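Resetting the softener, second attempt

The water in Iltside is hard, and it varies. The utility has two sources and blends them according to a schedule that is not published, so the figure on the annual report is an average that may not match what comes into the house on any given Wednesday. I had been ignoring this. The softener came with the house, it made its noises at two in the morning, and I put salt in it.

In November I tested the kitchen tap for an unrelated reason and got 6 grains per gallon. Softened water should read zero or close to it. I repeated the test with a new bottle of reagent and got 6 again. An outside spigot, which is plumbed ahead of the softener, read much higher, so the unit was doing something, only less than it was supposed to.

The softener is an Elto, a single tank with a metered valve on top and a separate brine tank. The metered valve counts gallons and starts a regeneration once a programmed volume has passed through. That volume is calculated from three things: how much resin there is, how much salt is used per cycle, and how hard the incoming water is. The first is fixed. The second can be changed within limits. The third is entered by whoever sets up the valve, and the valve has no means of checking it.

Mine was set to regenerate after 3,501 gallons. I worked backward from that and found that whoever programmed it had used a hardness figure well below what I measured at the spigot. The practical result is that the resin was exhausted some way before the end of each cycle, and the last few days of every cycle were delivering partly untreated water. This also explains why I never noticed. For most of the cycle the water was fine.

With the measured hardness, the same salt dose, and a day's reserve, the number comes out to 2,472 gallons. I entered it, forced a manual regeneration, waited overnight, and tested again the next evening. The reading was 3.

That was an improvement and also a problem. Immediately after a regeneration the reading should have had nothing to do with the gallon setting. Either raw water was getting around the resin, or the resin was not being fully recharged. The bypass valve was the easy thing to check. I closed it all the way, opened it all the way, ran the tap for ten minutes, and got 3 again.

I called Ľudovít Machala, who has worked on these valves for a long time and has little patience for theory. He asked how far the level in the brine tank dropped during the draw stage. I had not looked. He said to mark the side of the tank with tape, start a regeneration, and call him back when I had a measurement.

The level barely moved. On this type of valve the brine is pulled by an injector, a small plastic venturi with a screen in front of it. When the screen clogs, the suction falls off, and the resin gets a weak rinse of salt water in place of a proper dose. The control panel shows every stage completing normally, as the stages are timed and there is no sensor on any of them. I consider this a design fault, although I understand it is a common one.

Removing the injector takes a quarter-inch nut driver and some care with the gasket. Put the unit in bypass first and release the pressure. My screen was coated with fine brown sediment. I cleaned it in warm water with a soft brush, replaced the gasket with one from Venkataraman, the plumbing supply on the east side, and reassembled everything with a thin film of silicone grease. The old gasket had been pinched along one edge. I do not know if it was leaking, but it was not worth putting back.

On the next regeneration the brine level dropped by most of its depth and refilled to the float. The tap read zero the following morning. I have tested it at the start, middle, and end of two cycles since then, and it has stayed there.

A few notes for anyone with the same valve.

The date and volume of each regeneration are not stored. I now keep them in Clerkus, one line per event, with the hardness reading next to it. A spreadsheet would work equally well.

Do not enter the hardness from the utility report without testing. If the supply is blended, test on several days and use the highest value.

Salt use is up, as expected with shorter cycles and a working injector. I was previously saving salt by not softening the water.

A sediment filter ahead of the softener would have kept the screen clean. I have the housing and have not yet cut the pipe. 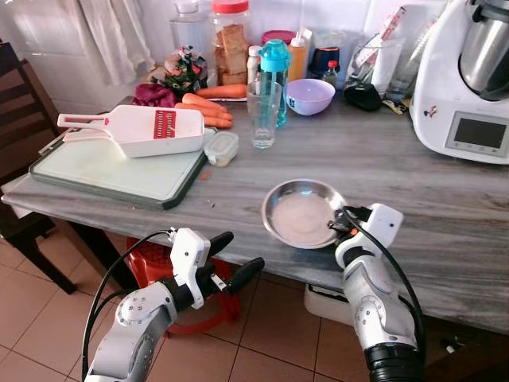
Soft water prevents new scale and does very little about what is already in the house. The faucet aerators had to be soaked in vinegar, and the kettle needed two rounds. Flat metal surfaces are harder to judge by eye. The small stainless-steel frying pan on the counter has a shiny rim and a dull, slightly hazy interior, and haze of that kind can be mineral film, fine scratching, or leftover detergent. Diluted vinegar separates the first from the second: film dissolves and scratches stay. I plan to do the pans after the shower head, which is still soaking.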